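5 min read

3.2 Collecting the demonstrations

We gathered all 147 demonstrations with a pair of hand-held grippers, one per hand, and no robot in the room. I'd tried teleoperation back in January and got so tired of fighting the lag – a simple pick took me forever! With the grippers you just reach out and grab the thing, and the camera on the tool sees roughly what the robot's wrist camera will see later on.

The table in Figure 4 is an ordinary one with a checked cloth, and we left the clutter on it (packing tape, torn packaging, small retail items), so the policy never gets a nice clean background to lean on. 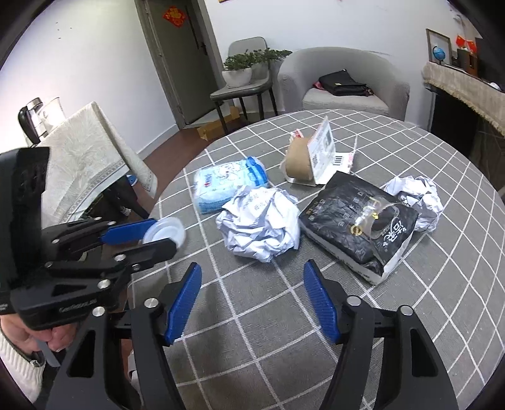
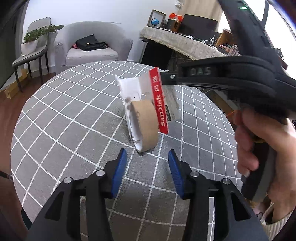 Figure 4. Views from the hand-held grippers, fingers open. In the second, the other gripper is holding a SanDisk card package.

Alness, 18 April 2021

After filtering we kept 127 demonstrations. Most of the ones we dropped had tracking trouble, usually when I moved one hand too fast – my fault, really. Thin, flat packages were the hardest for me, and I ended up practicing those for eight sessions before I liked the grasps.

Contact: Lougher Lab, Alness | © 2021 | Back to top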